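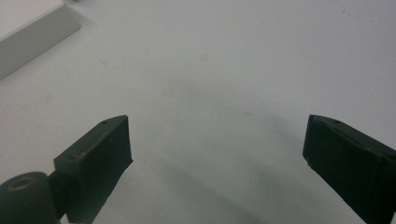

White top, a few faint marks. Bench wipe-down first, always.

Quick ones for October, workshop and kitchen both. White tops show everything. Baking soda paste, soft cloth, rinse, dry. No scouring pads!! Tea rings need a second go. Sticky drawer runners, rub with a candle stub. Dull scissors, fold some foil and cut it up 13 times.
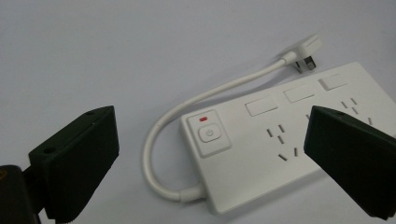

Joyce Laizer
Tips editor, Gotport

Power strips next. Unplug at the wall, THEN wipe. Barely damp cloth, never spray. Dust in the outlets comes out with a dry paintbrush. Add up your watts before plugging in, mine has a 900 watt heater on it's own wall outlet and it stays there. No strips under rugs.
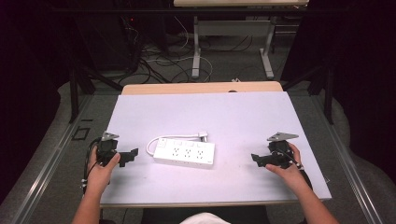

White strip, cord looped behind it.

Cords: loose loops, no tight wraps round your elbow. Bread tag on each plug, write on it in pen. Got a jar of screws with no lid? Shower cap. Garlic smell on hands, rub on teh steel sink. More when I get a minute.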